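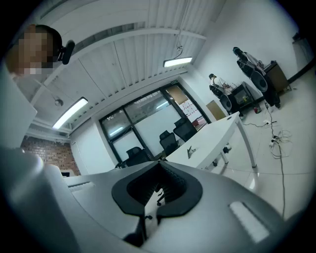 Let the students do the slow work

By Murdo Guthrie
2 June 2021

Every year I read the rules of the student robot competitions, and every year the rules say more about the final run and less about the work before it. The robot must do the task in so many minutes. The robot must not touch the line. If it succeeds, there are points, and if it fails, there are no points. I think this is a poor way to teach young people, and I want to explain why, as a person who has helped one student club for several years and who has also lost many times.

Our club is called Odau. The students choose one task for each school year. This year the task is simple to say: pick up a small object from a table and put it where it should be. The students do not write a program for each movement. They take a gripper in each hand, do the task themselves, record it, and do it again. Later the robot must learn from these recordings. In May the club passed 1,774 recordings, and after checking them the students kept 728.

When I tell this number to parents, I see that they are a little disappointed. They ask what happened to the others. I answer that the others were thrown away by their own children, and that this was the best lesson of the year. In some the hand moved too fast. In some the object was already in the wrong place when the recording began. In some a student was talking to a friend and forgot what she was doing. To look at your own work, done with your own hands, and to say "this one is not good enough" is difficult at any age. At 17 I could not do it.

There is an argument against me, and I take it seriously. A teacher from the Skokham club told me that this kind of work is boring, and that students who are bored will leave. She has a point. We lost two members before the winter. One of them wrote me a polite letter, in which he said that he came to build robots and he was moving small things on a table. I kept his letter. I have read it more than once, and I still do not have a perfect answer to him.
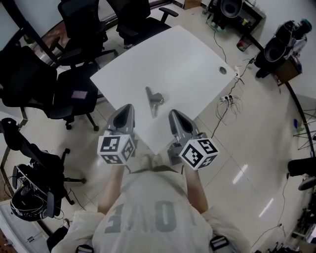 But I would like to say what I saw with those who stayed. After some weeks they began to disagree about their hands. One student always closed the gripper late, and another always came to the object from the left. They had never noticed this about themselves. They made a small notebook of habits, which they called Nel, after nothing that I could discover, and before each session they read it aloud. They changed the order of people so that the tired ones did not record. They argued for a full hour about what it means to begin a task. Is it when the hand starts to move, or when the person has decided to move it? I have sat in university seminars where the discussion was weaker.

None of this brings points. The judges see a robot arm, and the arm either takes the object or does not take it. At the last regional meeting our arm missed the object on the first try and took it on the second, and we finished in place 13. A team with a program called Urotine finished far above us. Their robot was fast and very beautiful to watch. I spoke with their students afterwards and they were kind and clever. When I asked how the robot learned to hold the object, they told me that an older engineer had prepared this part for them. I do not blame them. The rules did not ask them to do it themselves, and young people are busy.

So I blame the rules, and I have a proposal. Let each team bring its failed recordings together with its good ones. Let the judges pick any failed one and ask the students to explain it: what is wrong here, who noticed it, what did you change after? Give as many points for this talk as for the final run. It will take more time for the judges, I know. It will also be harder to put on a stage for the public, and sponsors like a stage. I would accept a smaller stage.

I have heard also that such talk is unfair to shy students, or to students who, like me, must speak in a language that they learned late. I have thought about this for a long time. My opinion is that a student can answer in writing, or can simply show two recordings side by side and point with a finger. One of our quietest members explained to me a problem with the angle of the wrist without saying ten words, and I understood it completely.

The club will meet through the summer. The students have decided to start the collection again from zero, with a new object and new rules for keeping and throwing away. I advised them to use the old recordings and save their time. They voted against me, and they have already asked for the key to the room.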